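Flomier Word List: read me first

September
By Laurier Gagnon

Flomier is a list of household words collected from families in Dalarley and Warmont. It has 327 entries. Each entry gives the word, the meaning, the town, and one sentence where a speaker used it. I started the list for my own study of the language, and later Zachary Fraser helped me to correct the spelling.

The file is plain text with tabs between the columns. The first line has the column names. If a meaning was not clear to us, we left the column empty and put a question mark in the notes. Please do not fill these places by guessing. 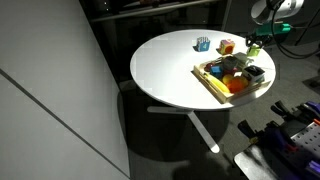
From all entries, 243 come from Dalarley and the rest from Warmont. So the list is not balanced, and I would not use it to compare the two towns. Kitchen words are many. Words for weather and colour are few, as I did not ask for them in the first interviews.

Spelling follows the Caron guide, with 7 exceptions that are listed at the end of the file. Older speakers often say the final vowel longer, but we did not mark this. I am sorry if it makes trouble for people who study sounds.

Known problems

58 entries have no sentence yet. A few words appear two times with different spelling, and I have kept both until a speaker can tell me which one is better. The town column was sorted by hand, so it can have mistakes.

You are free to copy the list and use it in class. If you change a meaning, please write your name in the notes column and keep the old meaning beside it. Corrections can be sent to me or to Zachary, and we add them when the next version is ready.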